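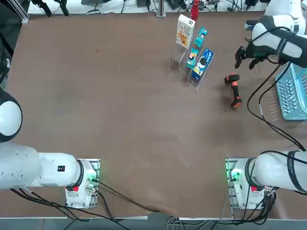

Work table with two white arms and their mounting plates.

About Skokberg

Skokberg makes patterns, eyes and replacement stringing kits for collectors and restorers of jointed dolls. We started as a mail-order list of elastic cord sizes and now stock 800 items, most of them in quantities small enough for a single repair.

What we make

Sewing patterns are drafted for body measurements, not for brand names. Each sheet states height, chest, waist, hip and shoulder width in millimeters. The Usten series covers slim bodies from 37 to 50 cm. The Saavedra series covers composition and cloth bodies with wider shoulders. Seam allowances are 4 mm unless the sheet says otherwise – please check before cutting.

Stringing kits contain cord, hooks and a chart of finished lengths. Cord is sold in 17 diameters. We do not sell pre-knotted loops, as tension has to be set on the body itself.

Where we work

Cutting, packing and printing are done in one building in Furkero. There is no shop counter. Orders can be collected by arrangement, except in August, when the building is closed.

Repairs

We do not take in dolls for repair. Questions about cord size or eye size are answered by email. Include the body height, the socket width and, if known, the maker's mark on the neck.

Returns

Uncut cord and unopened patterns can be returned. Eyes can be exchanged for another size once per order.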